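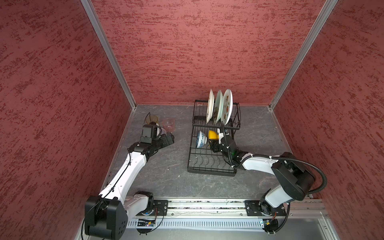

The Stimmont Inbox

1. Invitations

The invitations went out in batches, and Na-rae Sun had 300 of them to give away. Her job title was Community Lead, though there was no community yet, only a waiting list and a spreadsheet.

The program was called Erna. It was an email app made by a small company named Stimmont, which had the upper floor of a building over a carpet shop in Nanmont. Erna read your post and sorted it into three piles: Now, Later and Never. Now made a sound. Later came back in the evening. Never went into a drawer at the bottom of the screen, and most people forgot the drawer was there.

MacDonald had written the sorting part. He was a large, quiet man who ate the same soup every day and kept his coat on at his desk. When Na-rae asked him how Erna knew which pile to use, he said it looked at what you had done before and assumed you meant it.

"What if you didn't mean it?" she said.

"Then you'd have done something else," he said, and went back to his screen.

She sent out 28 invitations that afternoon. Staff had been using Erna since July, and she had set up her own account on her first day. She liked it. Her mornings had become very short. She opened the app, dealt with the Now pile, and closed it again. She told people this when they wrote to ask what the app was like, and she was telling the truth.

The complaints began within the week. A woman had missed a dentist's appointment. A man said Erna had put his landlord in Never, and then wrote again to say he was not complaining, he only wanted to know if it could be done with his brother as well. Na-rae put all of it in the spreadsheet. In the column for severity she mostly typed "low".

One message was longer than the others. It came from a retired teacher who had got her invitation from a nephew. She wrote that Erna had hidden five letters from an old friend, and that by the time she found them the friend had stopped writing. She did not ask for anything. She wanted the company to know.

Na-rae read it twice and took it over to MacDonald's desk on her laptop. He read it with his spoon in his hand.

"Did she open the friend's letters before?" he asked. "When she had the old program?"

"I don't know."

"She probably left them. People leave the ones they want to answer properly. They leave them for weeks." He put the spoon down. "From the inside it looks the same as not caring."

"Can you fix it?"

"I can make the drawer bigger," he said. "I don't think I can fix it."
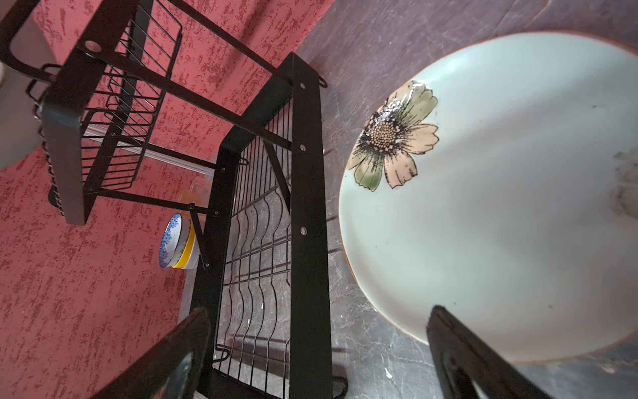 2. The drawer

She stayed late. The carpet shop had closed and the heating had gone off, so she understood about the coat. She opened her own copy of Erna and scrolled past Now, which was empty, and past Later, which held a gas bill and a reminder about her library card. Then she opened the drawer.

It took a while to load. There were shoe sales and a petition, and a great many notices from a gym she had left. Between them was her father's name, again and again, with nothing in the subject line. He never used the subject line. He thought it was for businesses.

She opened the oldest first. He had bought a new kettle and it was too loud. The next said the neighbours had cut down the pear tree. The one after that asked if she had changed her address — the email one, he meant — and the one after that said he supposed she was busy with the new job and he hoped they were feeding her.

The last was dated 20/10/2018. It said: Kettle has gone back to shop. Dad.

She had not opened his letters much in the old program either. She had left them at the top with the little star on, meaning to sit down one evening and write something decent.

She pressed Reply. She wrote four lines and took out two. She asked which shop, and whether he had got his money back, and what they had put where the pear tree was. It was past eleven and he would be asleep, but she sent it anyway.

Then she opened the settings and looked for a way to move a person by hand. There wasn't one. She added it to the spreadsheet, on a new row, under her own name. In the column for severity she typed "high" and left the cursor there for a minute before she saved it.

On the way out she passed MacDonald's desk. He was still there, lit by his screen, scrolling slowly through his own drawer. She said goodnight and he raised a hand without turning round.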